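Tradwood open day, quick notes

Went to the Tradwood open day in June, the flooring place out past Jomville. Got there 39 minutes after the doors opened because the Gendley road is down to one lane and the detour signs just stop at a gas station. Parking was a field. Fine if you have boots. I did not.

Sign-in, name sticker, ear plugs, go. Two tours running, a short one and a long one. Took the long one. Saw yard first, logs stacked by species, sprinklers going on the oak so it doesnt split. Smelled great. Then the kilns, you only get to stand outside and read the dial. They dry 3000 boards a load, ash mostly this time of year. Guide talked fast and the fans were loud so I missed most of the part on moisture, sorry.

Best stop was the milling hall. Tongue and groove cut in one pass, boards come out the far end faster than you can read the stamp on them. They let us handle offcuts. Kids got to keep one each.

After that the work tables, short stop, then out the side door toward food. 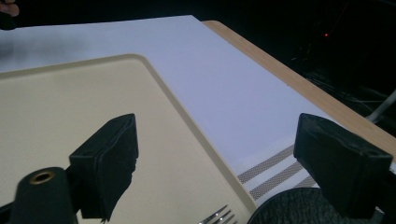

Lunch and the shop

Bitar did the catering. Lamb wrap, good, line was long. Lemonade ran out by 1 pm. Coffee was free but weak.

Shop is a corner of the warehouse with seconds at half price. Bought 2 bundles of maple for the hall closet, card reader was down so bring cash. Loading help was quick and freindly.

Would go again. Earlier, and with boots. Short tour skips the kilns, so pick the long one if your knees are ok.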